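**January, notebook entry, glaze tests (continued)**

Started at 8:40. The kiln was cold enough to open, so I took out the tiles from the Skjelbred clay first. The teal is good on the lower shelf, but on the upper shelf it went milky again. I wrote the cone numbers on the back of each tile before I moved them, as Agnes asked after the last mix-up.
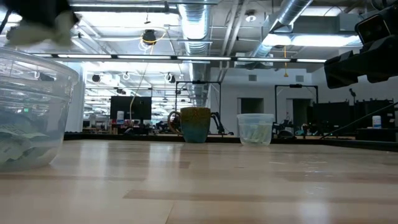

The brown speckle is made with the coarse iron from Tolteck. I sieved it only one time, and I think this is why the spots are bigger than in December. I like them bigger. Radek does not, he says they look like rust on a bucket.

Bucket no. 13 has settled very hard. I added 266 g of water, waited, stirred with the long stick, waited again. Still a lump in the bottom. Next time I will put in a little bentonite when it is mixed and not afterwards.

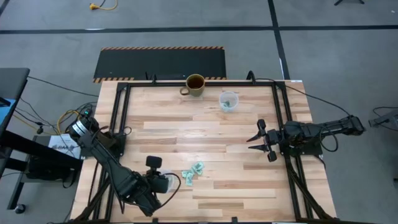 Dry materials for the next batch come to 1,541 g, all weighed and in the bag with the yellow string. Please do not use it for Rarkalbridge, their order has another recipe (page with the coffee stain). Agnes Ljungberg will ask them if they still want the matt version. Radek Vondráček has the key for the small kiln until the evening.

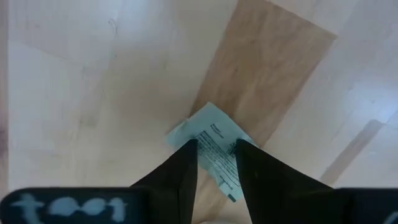
Why do the upper shelf tiles go milky when the lower ones stay clear?

Most probably the top of the kiln is cooler at the end of firing, so the glaze does not melt completely there. I will put a witness cone on both shelves and compare.

Firing again tonight, slow until 600 degrees. Lid plug stays out for the first two hours.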